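## 3. Montar la cesta del pan (y que no acabe todo lleno de migas)

Si vienes de la sección 2, ya tienes la mesa en su sitio y nivelada. Ahora toca lo que a mí más me gusta, que es poner la cesta del pan. Parece una tontería de apartado, lo sé, pero en casa la hemos colocado mal tantas veces que prefiero dejarlo escrito con calma.

Yo uso la cesta rectangular de Larkuvent, la que viene sin tapa. Si la tuya es redonda, te vale casi todo menos el paso 4, que te lo puedes saltar tan tranquilamente.

**Qué necesitas**

- La cesta
- Un paño de algodón (el mío es un Skalgate de los finos, pero cualquiera que no suelte pelusa sirve)
- Un cepillo pequeño de cerdas blandas
- El pan, claro
- 15 minutos la primera vez, 5 cuando ya le has cogido el truco

**Pasos**

1. Sacude la cesta boca abajo encima del fregadero. Dale dos golpecitos en el fondo con la mano abierta - las semillas se meten entre las tiras y no salen solas.

2. Pasa el cepillo siguiendo el sentido del trenzado. Por dentro primero y por el borde después, que ahí se esconde de todo.

3. Si hay algo pegado, humedece el paño con agua templada y frota despacito. Luego déjala secar al aire.

 > **Cuidado:** nada de lavavajillas. Na-rae Won, que fue quien me regaló la primera, la metió una vez a temperatura alta y salió con forma de barca. La seguimos usando para las pinzas de la ropa, pero pan ya no ha vuelto a ver.

4. Coloca la cesta con el lado largo paralelo al borde de la mesa. Deja un palmo libre por delante para apoyar los panecillos mientras los vas pasando, ¡que si no terminan en el suelo!

5. Extiende el paño limpio dentro y deja que asome un poco por los lados. No hace falta plancharlo (yo no lo plancho nunca).

6. Mete los panecillos empezando por las esquinas y acaba por el centro. Los que llevan semillas, arriba del todo, para que no se aplasten.

7. Dobla las puntas del paño por encima si vas a tardar en servir.

> **Nota:** si el pan acaba de salir del horno, espera a que se enfríe antes de taparlo. El vapor se queda dentro y la corteza se pone blanda, y para eso has madrugado tú.

**Antes de poner el paño**

Echa un último vistazo al fondo de la cesta con buena luz. Si queda alguna miga, repite el paso 1. Y deja la superficie despejada por los lados, que luego la gente mete la mano desde cualquier parte.

La cesta vacía con un panecillo delante, y después una superficie gris lisa con su junta:

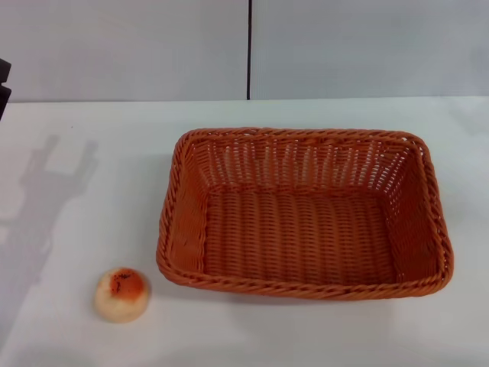
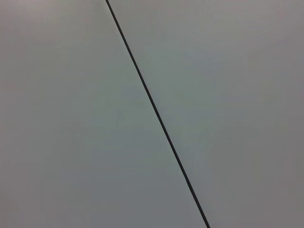 Para las juntas entre tableros o paneles, si tienes alguna cerca de donde comes, te recomiendo el mismo cepillo del paso 2 pero bien seco. Yo antes usaba la punta de un cuchillo y acabé rayando una balda entera, así que por favor no me imites. Una pasada después de cada desayuno y listo - si lo dejas para el final de la semana, las migas se apelmazan y cuesta el triple.

La cesta, cuando no la uses, guárdala sin nada encima. Yo la tenía debajo de la panera Stöcker y se le estaba hundiendo un lado, hasta que le hice hueco en el estante de arriba. En enero, con la calefacción puesta, procura también que no quede pegada al radiador.

El paño va aparte, doblado y seco del todo. El lavado del paño lo cuento en la sección 4, junto con el de los manteles.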